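ロボット部 第3班 定例打合せ議事録

日時 2018年7月14日 13時より
場所 実習棟2階 工作室
出席 プシェミスル・ペシェク(Přemysl Pešek、指導)、班長、制御担当2名、機構担当、記録係
欠席 広報担当(補講のため)
記録 記録係

1. 前回議事録の確認
6月の議事録について、「把持はほぼ完成」とある箇所に班長から異議が出た。何をもって完成とするのか書かれておらず、当時の試験記録も残っていない。協議のうえ「把持の動作を一通り作成」に改める。その他は訂正なし。

2. 食器片付け課題の進み具合
制御担当より報告。校内発表会に向けた課題「Suvix」は、台の上の食器類を2本の腕で所定の位置へ戻すもの。今期に入って197回の試行を記録した。班としては順調と考えている、とのこと。
これに対し、記録係から次の点を質問した。197回のうち、途中で人が手を出した回はどう数えているのか。制御担当の答えは「成功に入れた回もあるし、入れていない回もある」。日によって書いた人が違い、基準がそろっていない。この状態で成功率を出しても意味がないというのが記録係の意見で、班長も同意した。制御担当は、動きそのものは先月より明らかによくなっていると重ねて主張したが、それを裏付ける数字は今日の時点では出せなかった。
成功率は発表資料から当面外す。197という回数だけを大きく載せる案も出たが、回数が多いことと動くことは別の話なので見送った。

3. 木のスプーンの扱い
皿とコップに比べ、スプーンの話が毎回後回しになっている。機構担当によれば、柄が細いうえ、すくう部分に丸みがあり、指がどちらに当たるかで持ち上がり方が変わる。制御担当は、つかむ位置を柄の中ほどに固定すれば済むという考え。機構担当は、スプーンの向きが毎回違うのに位置だけ固定しても仕方がないと反対した。
工作室の作業台で、スプーン2本を使って続けている。

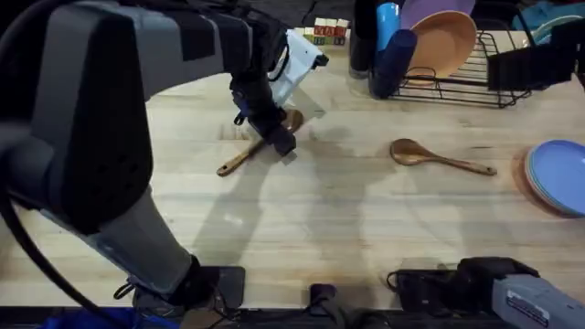

ペシェクからは、柄の中ほどをつかむ案を捨てる前に、向きを決めて置いた場合とそうでない場合を分けて試すべきだとの発言があった。どちらが難しいのかもわからないうちに指の形を変えるのは早い、また、以前の学年は指先の作り直しに夏を丸ごと使い、結局もとの形に戻したとのことである。
機構担当は、指先の改良案「Hudec」の図面はもうできており、印刷だけでも進めたいと述べた。班長は、図面があることは作る理由にならないとして保留にした。機構担当は不満が残る旨を記録に残すよう求めたので、ここに記す。

4. 認識プログラムについて
現在使っている「Junda」は、上の学年から引き継いだもの。説明書きは途中までしかなく、後半の処理を説明できる者が班にいない。制御担当は「動いているので触らないほうがいい」。記録係は、動いているかどうかを誰も確かめていないのではないかと指摘した。先週、照明を一列消した状態で動かしたところ、腕が何もない場所へ下りていったことが2度続けてあった。腕の影のせいだと制御担当は言うが、影を変えた比較はしていない。原因は不明のままとし、「影の影響」とは資料に書かない。
新しいプログラムへの乗り換え案(仮称「Pusetti」)については、利点の説明がほとんど「新しいから」に尽きており、議論にならなかった。提案者は次回までに、今のものと同じ条件で動かした結果を持ってくること。

5. 発表会の見せ方
広報担当から事前に文書で案が届いていた。題は「家事を変えるロボット」。出席者の賛成はなかった。スプーンを一本しまうのに人が横で待ち構えている現状で、家事の何が変わるのかという意見が大勢。班長案の「食器を片付ける練習」に仮決定する。広報担当には班長から伝える。
実演は会場で行うか、録画を流すかで意見が割れた。録画派は、止まったときに時間が余ると言う。記録係は、録画ならいちばんうまくいった回を選ぶに決まっており、それを普段の様子として見せるのは感心しないと述べた。折衷案として、実演を行い、止まった場合はその場で理由を説明する。説明できない場合は、わからないと言う。

6. 会計
残額が少ない。結束バンドと台の固定具の補修に2,000円を支出する件を承認。指先の印刷材料は第3項の結論が出るまで買わない。

7. 次回までの作業
・制御担当 試行の成否の判定基準を紙一枚にまとめる。人が触れた回はすべて別枠とする。
・制御担当、機構担当 スプーンについて、向きを決めた置き方と決めない置き方をそれぞれ50回。途中で設定を変えた場合は最初から数え直す。
・記録係 過去の197回の記録を読み直し、判定のわからないものに印をつける。
・班長 発表題の件を広報担当に連絡。会場の電源と机の高さの確認。

8. その他
制御担当より、各50回は多すぎるので20回に減らせないかとの相談があった。班長は減らさないと回答。ペシェクも同じ意見だが、一日で終える必要はないとのこと。
工作室の鍵の返却が遅れる日が続いている。最後に出た者が職員室へ返すこと。

次回の日程は補習の予定が出てから班長が連絡する。15時10分散会。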